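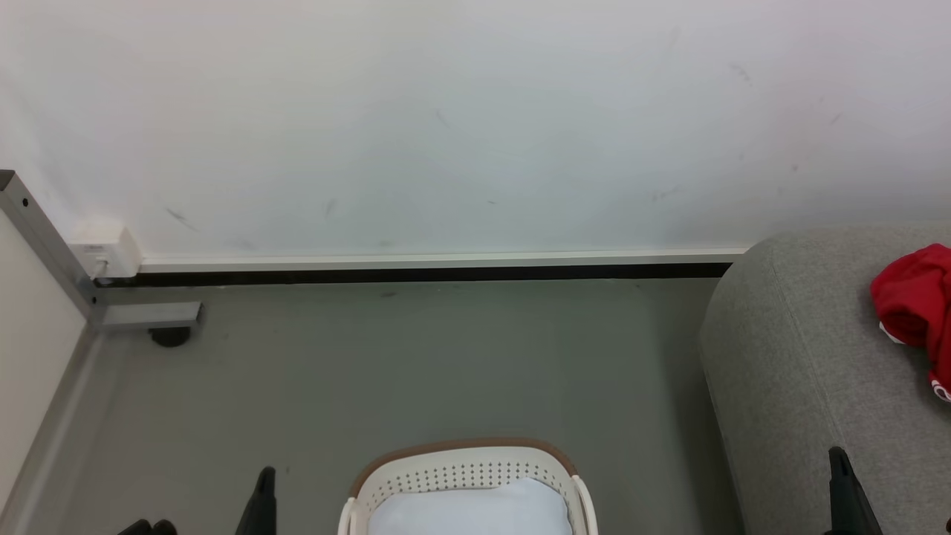

J'avais dit que j'arrêtais. Je l'avais même dit à voix haute, dans la cuisine, un torchon sur l'épaule, et puis à 23 heures j'étais de nouveau dans le groupe « Flokthorpe Santé Naturelle », 3 000 membres, à lire un message sur les chaussettes à l'oignon.

Il faut que j'explique comment j'y suis entrée. Ma belle-sœur m'avait ajoutée sans me demander mon avis (elle ajoute tout le monde à tout, c'est sa façon d'aimer les gens). Pendant des mois je n'ai rien dit. Je suis préparatrice en pharmacie, je passe mes journées à expliquer que non, un antibiotique ne s'arrête pas quand on se sent mieux, alors le soir, franchement, je préférais les vidéos de rénovation de caravanes.

Et puis le Docteur Marée est arrivé.

Pas de vrai nom, pas de visage, une photo de profil avec un stéthoscope posé sur un galet. Il écrivait bien, le bougre ! Des phrases courtes, pleines de tendresse, avec juste ce qu'il faut de colère contre « ceux qui vous préfèrent malades ». Il se disait ancien médecin hospitalier de Diltness, dégoûté du système, retiré au bord de la mer. Son premier message racontait une patiente guérie de ses migraines par l'eau de mer diluée. Le lendemain il avait 700 petits cœurs. Quatre jours plus tard, il vendait l'eau.

Elle s'appelait Draltex. Je vous jure, Draltex, on aurait dit un produit pour déboucher les éviers. 199 euros la cure, livraison offerte, et une remise si on parrainait une amie.

J'ai écrit mon premier commentaire debout, le manteau encore sur le dos. Très poli. « Bonjour Docteur, auriez-vous la référence de l'étude que vous citez ? » J'ai relu trois fois, j'ai enlevé un point d'exclamation, j'ai envoyé. Il m'a répondu dans la minute : « Chère amie, la meilleure étude, c'est votre corps. » Et les cœurs de pleuvoir, et ma belle-sœur qui met le sien au milieu, la traîtresse.

J'ai mal dormi. Le lendemain au comptoir j'ai rendu la monnaie deux fois au même monsieur.

Alors j'ai fait ce que je sais faire, j'ai cherché. L'étude existait, figurez-vous. C'était le rapport Khasawneh, il le citait partout, le « célèbre rapport Khasawneh », et j'ai fini par le trouver sur le site d'un colloque, un PDF de travers, tout gris. Je l'ai lu dans mon bain, jusqu'à ce que l'eau soit froide. Ça parlait bien d'eau de mer. Ça parlait surtout de moules. De la croissance des moules en bassin, avec des courbes très soignées, et pas un mot sur les migraines, sauf à supposer que les moules en souffrent en silence.

J'ai ri toute seule, et j'ai fait une capture d'écran.

J'aurais pu la poster tout de suite. Je l'ai gardée deux jours, parce qu'entre-temps une femme avait écrit au Docteur Marée, sous le message du parrainage. Elle prenait un traitement pour la tension et elle demandait si elle pouvait l'arrêter pendant la cure. Il avait répondu : « Écoutez-vous. » Un seul mot, enfin deux avec le trait d'union, je ne sais pas comment on compte.

Là je n'ai plus ri du tout. Je lui ai écrit en privé, à elle, un message beaucoup trop long, avec des parenthèses partout. Que je n'étais pas médecin, que je ne la connaissais pas, que l'eau salée avec de la tension, il fallait vraiment en parler à quelqu'un qui avait son dossier sous les yeux, et surtout qu'elle n'arrête rien avant. J'ai donné le numéro de la pharmacie. J'ai signé avec mon prénom, puis j'ai effacé mon prénom, puis je l'ai remis.

Ensuite j'ai posté les moules. Onze minutes ! J'ai tenu onze minutes avant d'être bannie. Ma belle-sœur m'a appelée pour me dire que j'avais « cassé l'ambiance », et dans la même phrase elle m'a demandé si on pouvait se faire rembourser quand le colis était déjà ouvert. Je lui ai dit d'apporter la boîte dimanche midi… non, plutôt le soir, à midi je fais une sieste et j'y tiens.

Le Docteur Marée a disparu au mois de juillet. Compte supprimé, boutique fermée, plus de galet. Il paraît qu'il y a maintenant un Professeur Lichen dans le groupe d'à côté, qui écrit des phrases courtes et pleines de tendresse. Je n'y suis pas, je ne suis plus dans aucun groupe, sauf les caravanes.

Celle de la tension n'a jamais répondu à mon message. Il y a juste la petite coche qui dit qu'elle l'a lu. Mais hier, au comptoir, le téléphone a sonné vers 18 heures, et une voix que je ne connaissais pas a demandé si la dame qui écrit trop long travaillait bien ici. J'ai poussé les boîtes de pastilles pour faire de la place à mon coude et j'ai dit que oui, c'était moi, que j'avais tout mon temps.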